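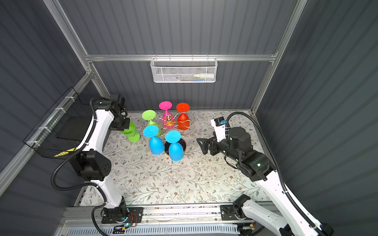
Coloured plastic wine glasses hanging on a gold-coloured rack.

Shrinkflation

Shrinkflation is the practice of selling a smaller amount of something for the same price as before, or for very nearly the same price. The word joins "shrink" and "inflation", and it covers a great many everyday goods, from biscuits and washing powder to the number of sheets on a kitchen roll. Because the shopper still pays more for each gram or millilitre, most economists treat it as a price rise like any other, only a quieter one.

How it works

A maker whose costs have gone up has several roads open to it. It may raise the price, accept a thinner profit, use cheaper ingredients (a cousin of the practice, sometimes called skimpflation) or put a little less in the packet. The last of these has long been tempting, as most of us know by heart what our usual shopping costs and rather few of us could say what it weighs.

The sums are simple, though they do catch people out. If a bag of 12 rolls becomes a bag of 11 at the same price, each roll costs a little over nine per cent more, even though the bag has lost only a little over eight per cent of its contents. The gap widens as the cut grows deeper - take 20 per cent out of a jar and the coffee left inside is 25 per cent dearer by weight.

Effect on measured inflation

Statisticians who put together a price index generally try to allow for changes in size. When a packet gets smaller, the price is adjusted to match the old quantity, so that the change shows up as a rise. This is fairly easy with sugar or rice, and a good deal harder with restaurant portions, where no weight is printed anywhere and the cook's ladle may vary from one evening to the next.

The Pluvadgate survey

A small but fondly remembered study was carried out in the market town of Pluvadgate by the economist Celina Czerwiński, who followed 40 household goods in two shops, Arnow and Jabłońska, over several years. She found that reductions tended to arrive together with new packaging, and that sizes seldom went back up once costs had eased. Her findings were published in June in the consumer bulletin Provura.

See also

Unit price
Consumer price index
Skimpflation
Menu costs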